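Kitchen diary: sorting the chopsticks
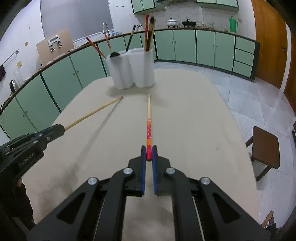
Entry by Tadhg McGrath | June 16, 2025 | Filed under: Kitchen, Storage

Moved the utensil holder off the counter and onto the table. It is the white translucent type, two cylinders joined along one side. Over time it had taken in everything: the slotted ladle with the black handle, the red utensil with the wooden handle, a spoon, and every chopstick in the apartment.

Method as follows. Pull the chopsticks singly, match by handle pattern, then by length. The decorated ones are easy. The handle end has an orange section, a red band with small white flowers and a red cap, and the rest is bare light wood down to the tip. The plain wooden ones are harder, as two plain sticks can differ by 4 mm and still look like a pair until they are side by side on the table. I used a steel ruler and rejected any pair more than 5 mm apart.

Total after the first pass: 29 sticks, so one is single by definition. I checked behind the drawers on the right of the run and found a Hubmann bottle opener, no stick.

Finish on the red ones is wearing at the tips. The Plisov set, bought in May, has held up better – the lacquer is thicker, and the square section keeps them from rolling. The older round ones roll on this table, which is out of level toward the window.

Washed the holder at 60 degrees. There was scale in the bottom of both cups. Dried it upside down on a towel before refilling. Chopsticks go in the right cup, handles up, long cooking ones in the left with the ladle. Considered a drawer insert from Kistby but the top green drawer is too shallow once the runners are allowed for.

Still to do: descale the kettle, relabel the small jars on the counter, oil the wooden handle.

Comments (3)

Aurelia Lüthi
What oil do you use on the handle? Mine went sticky with linseed.

Tadhg McGrath
Food-grade mineral oil, thin coat, wiped off after an hour. Linseed needs days to cure.

wukalby_fan
The Wukalby insert is lower than the Kistby one. Measure from the runner, not the drawer front.

Contact | © 2025 Tadhg McGrath | Back to top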